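Keeping a pale butcher-block table top pale?

Asked by Kieran Fitzgerald, Mon 1 May
Viewed 2,256 times

I've just put together a big work table for the back room and I'm ridiculously pleased with it. The top is one of the Winenus butcher-block ones, 208 cm long, in a very light wood with those long straight seams running the length of it. It came completely bare, and it feels gorgeous.

Now I have to put something on it and I'm scared of wrecking it! My last top was the same sort of colour when I bought it. I rubbed in some oil I had in the shed and by the end of that June it looked like strong tea. I'd love to keep this one as near to its bare colour as I can, and still see the grain.

It won't be used for food. It's a table for making and fixing things, so it gets knocked, things get dragged across it, and mugs get put down on it (mostly by me). Oil, wax, varnish? And do I need to sand first, or can I go straight on? A leaflet came with it but all it says is "treat before use", thanks a lot.

Plirkov

Varnish it. Three coats of water-based matt, light sand in between, done. Mine has been fine for years. Don't use oil-based varnish, it's yellow in the tin and yellow on the wood.

Abubakari

Oh, you're going to enjoy this, a bare top is such a nice thing to start with! I've done four of these now, for myself and for family, and I'd go with a clear hardwax oil, the kind with a little white pigment in it. It's often sold as "raw" or "natural". Plain oil brings out the grain beautifully but it makes pale wood look permanently damp, and that's the tea colour you got last time. The white pigment cancels most of that out. Do a test patch on the underside first and leave it overnight, as it looks much darker while it's fresh.

Sanding: yes, do it, even though the top feels smooth already. Go over it with 120 grit, always along the seams and never across them, then again with 200 or whatever you can get close to that. Wipe it with a barely damp cloth, let it dry, and you'll feel tiny fibres standing up. One more very light go with the fine paper and they're gone. Hoover it, then wipe it again with a dry cloth. Dust is the thing that spoiled my first one, I had little gritty specks all down one side and had to start over.

Then the oil. Much less than you think! A spoonful on a white pad, rubbed out as far as it'll go, working in long strips that follow the seams so you don't get a line where one patch overlaps the next. Wait ten minutes or so and buff off anything still sitting on the surface. Second coat the next day. Do the underside and the ends too, or the board can cup as one face takes up moisture faster than the other. The ends drink it, so give those an extra coat.

Lay the used cloths out flat outside to dry before you bin them, please. Oily rags in a heap can catch fire by themselves.

What I love about it for a work table is the mending. If you gouge varnish you have to sand the whole top to get it even again, but with hardwax you can rub down just the sore spot and dab a bit more on. I paid 13 pounds for a small tin and there's still plenty left after two coats on a table shorter than yours.

Go easy on it for the first week or two. It's dry to touch quite soon but it takes longer to harden, so no mugs, and lift things instead of dragging them. Felt pads under anything heavy, too.

Fasine

Agree with Abubakari about the white pigment, and I'd add: check where the window is. Pale wood changes colour in daylight whatever you put on it, and if something stays in one place for months you get its outline underneath. I shuffle my things along every so often so it all changes together. And you'll be surprised how good that light wood looks when the sun's low and there are long soft shadows lying over the grain, I still stop and look at mine.
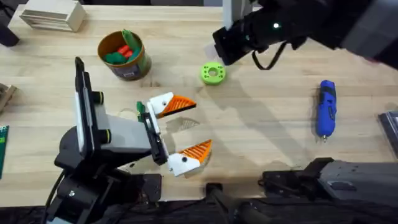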